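13 de febrero de 2023

Sigo con el brazo en la cocina de casa. En diciembre lo tenía montado en el taller compartido de Kultdale, sobre una mesa lisa y con luz fija, y allí cogía un bloque de espuma 26 veces de cada 100 sin tocar nada más. Poco, pero servía para ajustar la muñeca.

El cambio de esta semana es el cajón. Quiero que el brazo lo abra, deje algo dentro y lo cierre. Isamu me imprimió tres juegos de dedos y me quedo con los más estrechos, porque los otros no entran bien detrás del tirador.

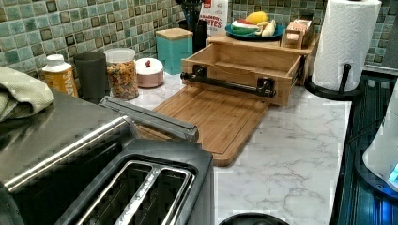

*La encimera, con el cajón de bambú abierto y la fruta en el plato.*

El tirador negro tiene forma de tubería y el programa lo localiza bien. Con el acero de la tostadora va peor: los reflejos le meten puntos falsos en la nube de profundidad — de momento los filtro a mano.

También he bajado la velocidad del hombro. Cempaka me pasó su rutina de calibración y la he adaptado al controlador Hemberg, que se queja si le mando más de 1.000 órdenes seguidas.

Pendiente: cambiar el cable del codo y probar el cierre del cajón con menos fuerza.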